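Home | News | Fixtures | Tables | Forum

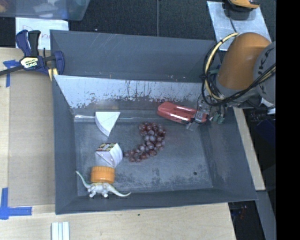
Vestska are going up! It took extra time, and most of my fingernails, but the play-off final finished 2–1 against Dikulov and next season we'll be a top-flight club again. I've been home for a few hours and I still can't sit down properly. They did it in the new dark red shirts too, the ones I moaned about all through February. I called them muddy at the time and I take it back, they're much closer to the dark red of those little round things piled in a curve in the middle of the grey bin, and under the floodlights they looked lovely. I'll be buying one in the morning.

On to the football, such as it was. The first half was dreadful. Dikulov sat deep, we passed it sideways, and the only shot I can remember was one that landed in the car park. They went ahead just before the break from a corner that should have been cleared twice, and I had a very gloomy pie at half-time.

Arif Sitompul changed things after that, to be fair to him. He pushed both full-backs on, took off a midfielder and told the front two to stay closer together. I've given him plenty of stick on here for waiting too long with his subs, so credit where it's due. The equaliser came from a scruffy free kick that went in off somebody's knee (the club are giving it to the captain, he's claiming it, fine by me) and from then on Dikulov looked leggy.

And then the winner, in the 115th minute. A long throw, a flick, a bit of pinball in the box and a left-foot finish from six yards out. I didn't see it cross the line because the bloke in front had already jumped on his seat, so I celebrated a goal on trust.

There were roughly 500 of us in the away end at Lozano, squeezed into the corner with the bad view and the one working tea hut. I lost my voice before extra time even started. Denise Sedgwick, who runs the supporters' coach, had us all singing on the way back — even the driver, who follows Jasus and has had a rotten year of it.

Sitompul kept it short afterwards. "We made it hard for ourselves, we always do," he told the local radio. "But they didn't stop running and I'm proud of them." He wouldn't be drawn on his contract, which is up this summer, and I do wish the board would get on and sort that out before somebody else rings him.

As for Dikulov, I felt for them a bit. They finished above us in the table and were the better side in both league games, and their lad up front ended the season with 26 goals, which is more than our whole front line managed between them. I'd expect him to be gone by August. I wouldn't say no if he fancied a move down the road!

The fixture list isn't out yet, but Jasus are staying up after all, so we'll have the derby back for the first time in ages. Season ticket prices are due from the club shortly and I'll put them up as soon as I get them. Anyone who wants a seat on the coach next season should speak to Denise early, as she's already got a list going.

Posted 05/06/2025

14 comments | 38 shares

Contact us | Back to top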